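The counter that does the work

Shared kitchens live or die by a metre of worktop. Notes from a summer of other people's toast

By Warrick Quinlan

Started with a burnt thumb. Mine. Second morning at Bokorgate, where I'd taken a desk for the summer, and I put my hand flat on a thing that had just come out of another thing. Big plaster, no sympathy. A woman from the floor above said, you'll learn, and went off with her porridge.

So I did, sort of. I've spent the weeks since looking at how people set up the bit of kitchen where hot stuff gets made and put down. Offices, a hostel, a guesthouse breakfast room, two community places. Not the glamorous end of kitchens. No islands, no pendant lights. The end with the toaster.

Some of what follows is obvious. Most of it gets ignored.

Toasters first. They wander. In every shared kitchen I visited the toaster had been moved at least once that month, usually to get at a socket, usually to somewhere worse. Under a wall cupboard at one place, with a brown patch on the wood above it. Next to the sink at another. At Tamihana, the guesthouse, they'd given up and bought a long flex-tidy and a bracket and basically tied it down, and the owner was a bit defensive about this but fair enough, it hadn't moved.

A shelf is better. Get the toaster up off the worktop and the worktop comes back to you. It needs to be a proper shelf, deep, nothing close over the top, and low enough that the shortest person in the building can see down into the slots. That last one matters more than people think. Fishing about blind for a crumpet is how you get a thumb like mine.
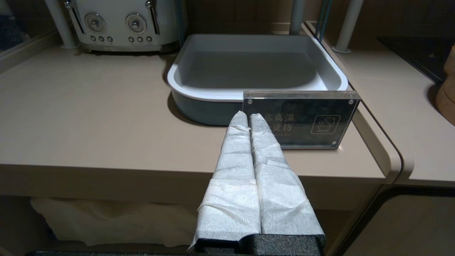
Bokorgate, 2018-06-20

The cream toaster sits up on its shelf, round chrome dials, very fifties, and the counter underneath has a tray on it, pale inside, dark slate outside. The sign propped on the tray's corner is the bit I like. Clear stand, dark card, Chinese characters, and the gist is heat and scalding. There's a little picture of a hand and a steaming cup or bowl as well, so you get the message whichever language you turned up with.

I'd walk past a notice taped to a cupboard. Everyone does. I must have read a hundred of them this summer and can't remember one, except the one at the hostel which had been corrected in red pen by three different people. But a sign standing on the worktop, at the height of your hands, right by the thing you're about to reach for, that gets read. It's in the way. Good.

Also it can be moved. Paper on a wall stays where it is long after the kettle's gone somewhere else. A free-standing one follows the job. Wipes clean too, which paper doesn't, paper goes see-through with butter inside a week.

On trays. I came round to trays. I used to think they were a hotel thing, a way of making sachets look expensive. But an open tray on a worktop does one useful job, it says this space is taken. Without one, that spot fills up. Post, keys, somebody's bike light, half a lemon. With one, people seem to hesitate. Fukuria, the lunch club, has 2 of them, one for hot plates and one for cold, and the cold one gets abused terribly but the hot one is respected. Don't ask me why.

Get one with rounded corners on the inside. Crumbs collect in square corners and no cloth in the world gets them out, you end up with a cocktail stick and a bad mood. And a pale lining, if you can stand the staining, becuase you see the crumbs and you see the jam. Dark trays hide everything until they smell.

Money. People asked me about money. The cheapest setup I saw came in at 21 pounds, shelf from an offcut, tray from a house clearance, sign done on the office printer and slid into a stand that used to hold menus. The dearest was at Plusgate, where they'd had the whole breakfast corner refitted, 800 for the counter alone, lovely thing, and then stood the toaster on the floor for a fortnight while they argued about the socket. I had my toast sitting on a step. It was fine toast.

Wall space, quickly. Keep your tray back near the wall so there's a clear strip in front for a plate and an elbow. Too many people put the tray at the front edge to be handy and then balance the plate on top of it. Then the knife goes. Then the plate.

And crumbs trays, the ones in the toaster itself. Pull it out. Go on, now, with it unplugged and cold. The one at the hostel hadn't been out in living memory and what was in there I wouldn't like to say. They now do it on the first of every month, there's a tick sheet, it had four ticks on it when I went back and I choose to believe them.

Things I'd skip. Cosies for toasters. Tongs on a string (the string gets singed). Any rack that holds more than six slices, it goes cold before anyone's got to the end. Laminated rotas. Bread bins with a roll top, which stick, always, in every building, and then somebody forces it.

I'm back at Bokorgate until September. Thumb's healed, bit shiny. I still go for the corner by the window when there's a queue and eat it stood up, marmalade if there is any, which since the big jar went missing there mostly isnt.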